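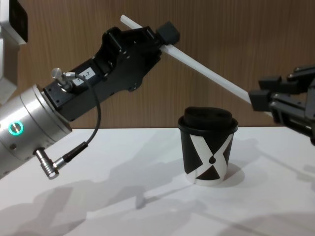

Jelbridge Refreshment Point – Hygiene and Safety Inspection
Inspected: 1 October 2025
Inspector: Silvia Zeman
Site contact: Elibariki Koech
Previous inspection: February

Ratings: S = satisfactory, A = action needed, N = not applicable

1. Hand washing

1.1 Basin clear and used for hands only – S
1.2 Soap and paper towels at the basin – S
1.3 Hot water reaches the tap without long delay – A
Comment: Slow to run warm. Isolating valve under the basin found partly closed. Opened during the visit, but the pipe run is unlagged and should be checked again on a cold morning.

2. Cups, lids and straws

2.1 Stock stored off the floor – A
Comment: Two cartons of lids were on the floor of the dry store, against the outside wall. Lowest shelf has room. Move the same day.
2.2 Opened sleeves closed or covered – S
2.3 Cups handled by the base, lids by the rim – S
2.4 Straws given out on request, from a covered holder – A
Comment: Holder lid has a cracked hinge and does not shut. Replace the holder. Tape is not accepted as a repair on anything that has to be washed.
2.5 Lids fit the cups in use – S
Comment: The Wirkar lids were tried on both cup sizes. Press down all the way round, then tilt over the sink to check. The older Vinerus lids are a looser fit and should be used for cold drinks only until they run out.

3. Hot water boiler

3.1 Guard and drip tray in place – S
3.2 Descaling record up to date – A
Comment: Last entry is February. The maker's interval has passed. Mwakyusa hold the service contract – call-out to be booked by the site contact.
3.3 Cable and plug undamaged – S
3.4 Scald warning readable from the customer side – S

4. Floors and access

4.1 Walkway behind the counter at least 700 mm wide – S
4.2 Mats flat, edges not curled – A
Comment: Mat by the fridge lifts at one corner. Trip risk when carrying trays. Turn or replace.
4.3 Spill kit complete – S

5. Fire and first aid

5.1 Extinguisher in date, pin and seal present – S
5.2 Fire blanket within reach – S
5.3 First aid box stocked – A
Comment: Burn dressings out of date. Plasters and eyewash in order.
5.4 Exit route clear – S

Actions 2.1 and 4.2 to be closed within 2 days, all others within 7. Send a signed copy of this sheet with the closing date written beside each item. Item 1.3 stays open until rechecked.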